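Two-arm cell, monthly check, October. Shop copy lives on the Kernside shelf, comments are mine, add yours underneath!

## Frame and rails

- [x] Extrusion bolts snug. Two on the rear rail took a quarter turn, same two as last month (grr).
- [x] Base plates don't rock. I leaned on both, nothing moved.
- [ ] Sharp edges on the cable tray. I got a scratch reaching under. I've got edge trim in my cart, haven't ordered it yet.

## Cables

- [x] Conduit free through full travel, left and right
- [x] Zip ties present, tails trimmed
- [ ] Gripper cable on the left arm. I want a longer loop there before anyone runs the wide reach program, it gets pretty tight at full stretch.

I did the wiring section with the power off and the plug in my pocket, and please do it that way too, even if you're only poking one connector. Then I powered up, homed both arms and went straight to the two-arm hold, my favorite part of the whole check. 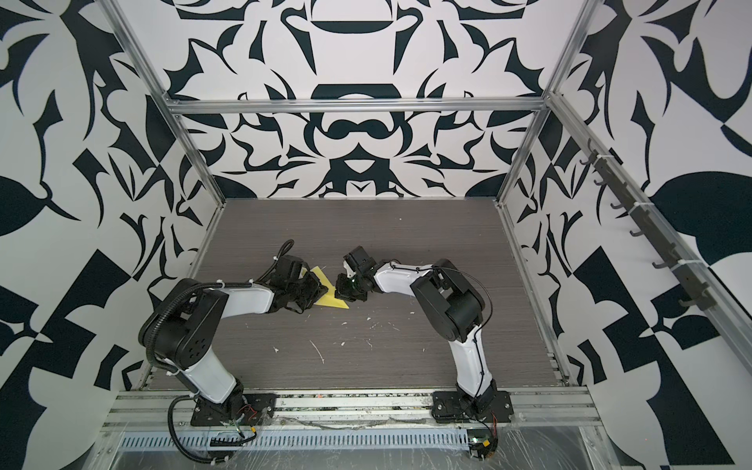

Speed stays at 27 percent for this one, and hands stay outside the front rail the whole time. I ran the pass-over 47 times with the Fasell grip settings and had one drop, on a run where I'd started the right arm late (my fault, so I'm calling it a pass).

## Stops and power

- [x] E-stop kills both arms
- [x] E-stop reachable from the stool AND from the door side
- [x] Arms don't restart by themselves after reset
- [ ] Label on the supply is peeling again

## Housekeeping

- [ ] Tabletop wiped. Bits and flecks get everywhere, so brush them off before you calibrate!
- [x] Log saved as run 943

Overall: OK to use at low speed. Full speed waits for the cable loop and the edge trim.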